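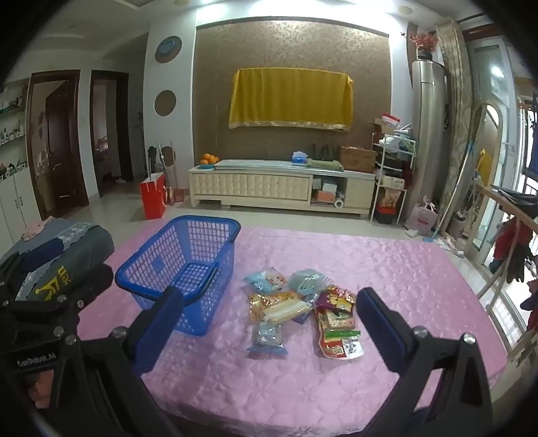
Fernel Pink Quilted Bed Cover, raised flower pattern

39 shares
58 comments

The Fernel cover is for people who use their bed also in the daytime. In our home it is the place where the shopping is put down, where the snacks are sorted into the blue basket, and where somebody always sits on the corner. The quilting keeps the cover in a good shape during all this.

The pattern is raised, so you can feel the flowers with your hand. The pink is the only color we offer for the moment. A second color is planned for April.

How to care for it

Wash it alone, at a low temperature, with a small amount of detergent. Please do not use bleach. Dry it flat if you have the space. Crumbs from biscuits can stay between the flowers, and a soft brush takes them out better than the hand.

Ordering

The cover is sold by our shop in Hindham, and we send it also to Haverford. We have sold nearly 1000 pieces until today. The article number is 486. The plastic basket is not included in the price.

For questions about size or delivery, please write to Griet Goossens at the shop. She answers in the morning, normally before 11.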